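I've got a wobbly wooden stool that belonged to my grandad, and when I was small I used to trace the lines on its seat with my finger. I thought somebody had drawn them! They were made by a tree, years and years before anyone sawed it up.

## How a tree gets its stripes

A tree grows fatter as well as taller. Just under the bark there's a very thin living layer, and it makes new wood all the way round the trunk, a bit like pulling on another jumper every year (and never taking the old ones off).

In spring there's usually plenty of rain and the tree is in a hurry, so the new wood is pale and full of wide tubes for carrying water. Later in the summer it slows down and the wood comes out darker and tighter. Pale bit, dark bit, one year done.

My friend Lachlan Bolger has a slice of larch on his windowsill with 16 rings. I'm quite jealous of it.

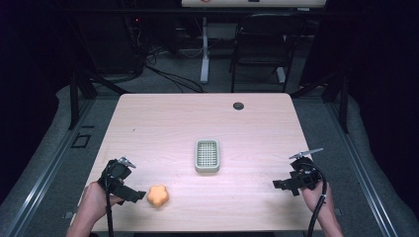
## So why don't planks have circles?

Try this with a Swiss roll. Cut it straight across and you get a swirl. Cut it the long way, from end to end, and you get stripes. It's the same cake!

Planks are mostly cut the long way, so the rings show up as lines, and we call those lines the grain. If the saw goes near the middle of the trunk the lines are nice and straight. Nearer the outside they bend into arches and loops, and a place where a branch once grew makes a knot, with the grain flowing round it like a stream round a stone.

Some trees get very old indeed. There are bristlecone pines in America that have been alive for over 3000 years, and their rings can be so thin you need a magnifying glass.
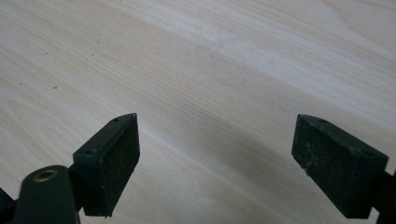 **Does a thin ring mean the tree was poorly?**

Sometimes. It might have been a dry year, or a very cold one, or hungry caterpillars may have eaten the leaves. A big neighbour hogging the sunshine can do it too.

## Have a go

Put thin paper over a bit of bare wood and rub gently with the side of a crayon. Old, rough wood works best, and brown isn't compulsory. Mine was purple.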